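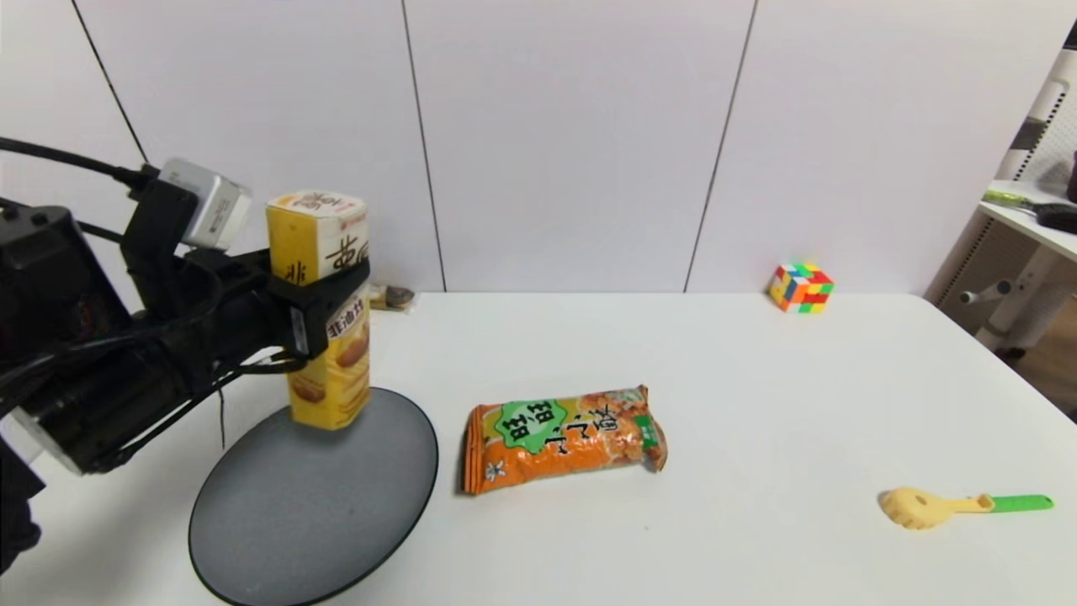

Do the slats really have to go in before the mattress is even out of its bag, one reader asked after the last version of this guide, or could she lay them as she went? They do have to go in first, and I've moved that part up so it's harder to miss. I've put together more of these Derholm frames than I'd like to admit, and I still get it wrong when I'm in a hurry.

Section 4: Fitting the slats and center rail

Before you start, the side rails, headboard and footboard should be bolted together as in Section 3, but only finger tight. If you've already cranked everything down, go back and loosen the bolts half a turn. I know, sorry!

You'll need the center rail, its two support legs, the slat roll (14 slats joined by two fabric straps), the small bag of screws and the hex key that came with the frame. A regular Phillips screwdriver is fine for the screws.

1. Screw the support legs into the underside of the center rail. Leave the adjustable feet wound all the way in for now.

2. Lower the center rail into the metal cups on the headboard and footboard. It should drop in with a light push. If it won't, one of the end boards is leaning, so straighten that up and try again.

3. Wind the feet down until they just touch the floor. On carpet, give them one more full turn (carpet squashes down over the first few weeks, and you'll be back under there otherwise).

4. Now tighten all the corner bolts, going around the bed a little at a time.

5. Set the slat roll at the head end and unroll it toward your feet. The slats bow slightly, and the bow faces up.

6. Screw the first slat to the ledges, one screw per side. Pull the straps snug — not guitar-string tight — and screw down the last slat the same way.

Caution: Don't drive the screws with a power drill on its high setting. The ledges are pine and they will split. I have the split ledge in my garage to prove it.

Caution: Keep your fingers out from between the slats while somebody else is unrolling them.

Note: The Tarico slat roll is the same length but has wider slats and bigger gaps. It fits the frame, but I wouldn't put a foam mattress on it, as foam tends to sag into the gaps. Springs are happier there.

7. Press down on the middle of the bed with both hands. A small creak the first time is okay. If it rocks, one foot isn't touching the floor, so repeat step 3.

8. Put the mattress on and leave the plastic off for the night with a window open if it still smells of packaging.

Check the corner bolts again after 100 nights or so of normal use, and the strap screws whenever you flip or turn the mattress. Drawers go in next, and they're covered in Section 5.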